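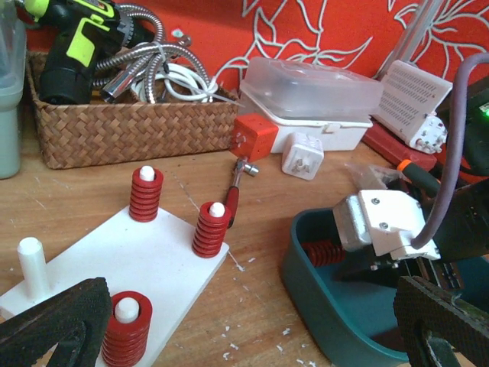
Red springs on the peg board, teal bin next to it

Spring sorting cell at work is changing my whole job, how did it go at your place?

Posted by coilgirl_baltmont, Feb 27, 2020

Hi all, long time reader, first time asking anything. I work at a small parts shop in Baltmont and for the last 6 years I've been on the kitting bench, meaning I pull springs, stack them on the pegs, check the stack and pass the board down to assembly. Then in November we got a pair of arms from Kirnia and now the arms do a good chunk of the stacking. My boss says my job is "safe but different," and I'm still trying to figure out what the different part is going to look like a year from now.

Right now I load the bin, I watch, I fix whatever ends up crooked, and I fill out a sheet. Oh, and the sheet! Every board has to be logged with what went wrong and whether I stepped in. I used to do 200 boards on a good shift with the radio on and my mind somewhere else (mostly on dinner). Now I do less with my hands and I go home more tired, which makes no sense to me, but there it is. My shoulders feel great though, I'll give it that. I had a sore right one for years and it quit bothering me around Christmas.

So what I want to know is, if you've been through this, did your pay or your title change? Did you ask for training or wait for them to offer it? And is the being-tired-from-watching thing normal or is it me? There are four of us on the bench and two of them are a lot more nervous than I am, so anything I can pass along would help.

Kimutai Shirima

Oh it is so not just you! I went through the same thing at Griltusance, we did valve kits, and the first few months I would get home and just sit in the car for a while. When you're doing the work yourself your hands know the rhythm and your head gets a break. When you're watching something else do it, your head never gets one. What helped us was trading off. We did an hour on watch and then an hour on something with our hands, like packing or prepping the next bins, and it made a huge difference. Our lead didn't love the idea at first (she thought it would slow things down), but we tried it for two weeks and she left it in place.

On the title, ask NOW. I waited, and I was doing setup work for the better part of a year while my paperwork still said "assembler." What finally got me somewhere was my own notebook. I wrote down every time I cleared a jam, re-taught a position, or swapped out finger pads, with the date. When I sat down with HR I had 1,959 entries, and yes, I numbered them, my husband thinks I'm nuts. They moved me to "cell operator" and there was a raise that went with it. It wasn't a big one, but it was real.

You already have that log sheet, so you're ahead of me. Make copies of your own pages if they let you. If they don't, keep a little tally at home.

For training, get specific. If you say "I'd like training" they'll smile and nod. I asked to learn how to stop it safely, restart it, and change a pick position without calling the vendor, and I asked who would cover the bench while I did. Once I could do those I felt a lot less like a babysitter. Also please bring the two nervous ones with you to that meeting! In my group the people who hung back got the news secondhand and always the worst version of it.

yagi_fan72

depends on the company. ours put in a Yagi line and cut second shift, then hired half of them back when orders went up. get anything they promise you in writing. "safe but different" is not in writing

benchwarmer_lou

I'm on the other side of this a little bit, I schedule the floor at a place that makes latches, so take it for what it's worth. When we brought ours in, the count for the first full month was 3,812 kits and everybody upstairs was thrilled. What the count left out was how many of those a person had touched up. Our operators were straightening parts all day long and none of it showed anywhere, so upstairs figured the machine needed less help than it did, and they started talking about one person running three cells. It took a pretty ugly meeting to get that turned around.

So I know the sheet is a pain, but fill it out every single time, even for a little nudge. It's the only place your work shows up anymore.

Small stuff that made our bench nicer: a stool at the right height for watching (the old ones were for leaning over), and somebody agreeing on whose job it is to wipe down the table between runs. We argued over that for a month. And we kept the radio.

I can't help much on pay, ours is union and it was all worked out before the thing got plugged in. If you have a steward, I'd start there.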